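I've been teaching a robot to shelve books, and I am hooked

Six weeks ago I'd never touched a robot arm. Now I've got opinions about gripper fingertips and I bore people with them at dinner, so I figured I'd better put some of it down on the blog instead.

The project is called Grarkus. There are two arms on a rail, a little yellow bookshelf with pink and blue shelves, and a pile of paperbacks. My job as a teleoperator is to tidy the books, over and over, by moving a pair of leader arms with my own hands while the robot's arms copy me. Everything gets recorded, the joint angles and what the wrist cameras see, and later a model learns from it how to do the job on its own. That's the theory, anyway, and so far I love it.

My first evening I thought, how hard can it be, it's a book. Ha! Try picking up a thin paperback that's lying flat on a table with two fingers that only open and close. You and I would slide a thumbnail under the cover without thinking. With the arms you have to come in from both sides, meet over the book, and then work out which edge is going to give. I spent most of that evening pushing the same book slowly toward the back wall.

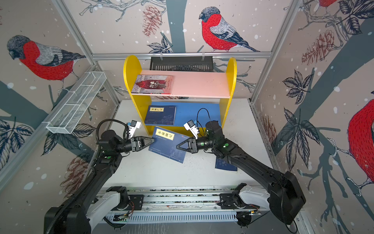
What finally got me going was a tip in the Gramau forum (the friendliest bunch of tinkerers, go and say hi): use one arm as a fence. You park one gripper against the far side of the book and nudge with the other, and the edge has nowhere to go but up. The first time I got it I whooped loud enough to set the neighbour's dog off.

After that came slowing down, which I'm terrible at. A demonstration full of little wobbles and second guesses is a messy thing to learn from, so you want to move the way you'd want the robot to move. I breathe out before I close the gripper now. I catch myself doing it with the kettle, too.

A good session for me is 30 demonstrations, and by the end my shoulders know all about it. I swap the books around between runs and turn them to different angles so the robot doesn't learn that a book only ever lives in one spot. I keep the flubs in a separate folder. Dursun, the recording software I use, lets you tag a run the moment you stop, and I've learned to do it right then while I still remember what went wrong, instead of squinting at playback at eleven at night with a cold cuppa.

My favourite part is the lift. Once you've got a proper pinch on the edge, the whole cover tips up toward you, and you've got this lovely floaty moment where you have to decide whether one hand can carry it or the other should come in and help.

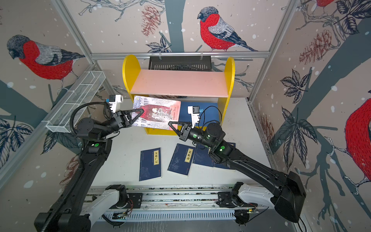

I go back and forth on that. One-handed is quicker, but a floppy paperback likes to swing, and then the bottom corner catches the front of the shelf and you're back to square one. Two hands is steadier and a real brain-bender to coordinate. Your left hand wants to lead, your right hand wants to lead, and you end up having a small argument with yourself. I reckon I'll record a batch each way and see which one trains better.

Still on the list: standing a book up on the lower shelf without knocking over whatever is already in there, and getting my grip height the same from run to run. I also want to try the Forero fingertips, which are meant to be softer and might be kinder to the covers. If anyone has used them on paper, please leave a comment, I'd love to hear how they went. I'll post the first training results in February, wobbles and all!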